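Hosow Table Pieces — README

Contents of this directory: parts notes, layout notes and labels for the Hosow set of table pieces, Drostmont room. The set is used for placing and sorting work with blocks on raised trays. A second room at Orkembridge holds a copy of the set with its own README; the two lists have drifted, and the Orkembridge one should not be used for Drostmont parts.

Status: in use. Labels last revised in May.

1. Scope

This file covers the blocks, the trays, the flat mats and the storage for all three. It does not cover cables, stands or power. Questions about the shelving belong in the room log.

2. Parts

blocks/
Solid cylinders and small blocks in plain colors. The red cylinder is the reference piece. It is short and wide with flat ends, so it will stand upright on either face and will also lie on its side, where it rolls. Any entry that says only "cylinder" means the red one.

trays/
Flat, pale green, rectangular, raised on feet. The number is on the long front edge. Tray numbers run from 1 to 6. The number belongs to the tray and does not describe a position on the table; a tray keeps its number when it is moved.

mats/
Flat red-orange pieces laid behind or beside a tray. A mat marks an area and has no up or down side. Older notes call these "boards". Both words are still found in the label files and mean the same thing.

3. Layout

The tray goes down first with its numbered edge facing the front. The mat goes behind it and to the right. Small red pieces may rest on or next to the mat between rounds. The shelving stays as background and is not cleared for a session; bins are pushed back far enough that nothing hangs over the shelf edge.

Tray 3 layout, two views:

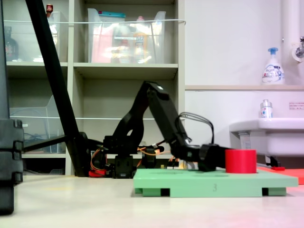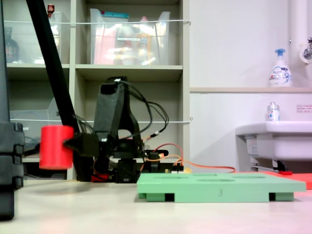

Positions are recorded relative to the tray, never to the shelving, which has been moved twice. The front left corner of the tray is the origin. Distances go to the right and to the back. If the tray is bumped during a round, the round is closed and a new one opened; positions are not corrected afterward.

4. Label fields

piece — color and shape, lower case, one space between words
tray — the number on the front edge, or 0 if no tray is out
pose — upright, side, or unknown
support — tray, mat, table, held, or unknown
note — free text, may be empty

"held" applies as soon as a piece has no other support. A piece that is touched but still standing on the tray is labeled "tray". A piece with one edge on the tray and one edge on the mat is labeled by whichever carries more of it, and the note field must say "shared". There are 18 shared entries in the current label file. Hamada labels use "split" for the same case and need to be converted before merging.

Pose is judged from the piece alone. A cylinder with its flat faces pointing sideways is "side" even when held in the air.

5. Size

The Drostmont label file has 2,000 entries. The Orkembridge file also has 2,000, counted before duplicates are removed. Duplicates in the Orkembridge file come from a copy error in the tray 5 and tray 6 sections — use the later line of each pair.

6. Storage

Blocks go back into clear bins with the lid on. Trays are stacked feet down. Mats are stored flat; a mat stored on edge takes a curve that takes days to come out, and a curved mat makes short pieces lean.

Wipe trays with a damp cloth. Solvent removes the number.

7. Known problems

- The number on some trays is faint and hard to read from a distance. Check it by hand before starting a round.
- "red block" and "red cylinder" were used for the same piece in early entries. Most have been fixed. Entries where the shape could not be confirmed were left as "red block" with pose "unknown".
- Tray 2 rocks slightly. It is fine for cylinders and should not be used for stacked pieces.
- The mat position is not recorded in the oldest Hamada labels. Treat support values of "mat" in those files as unchecked.

8. Changes

Renamed "board" to "mat" in the field list. Added "unknown" to support. Removed the bin column, which had never been filled in.

Open: merge with Hamada once the "split" entries are converted.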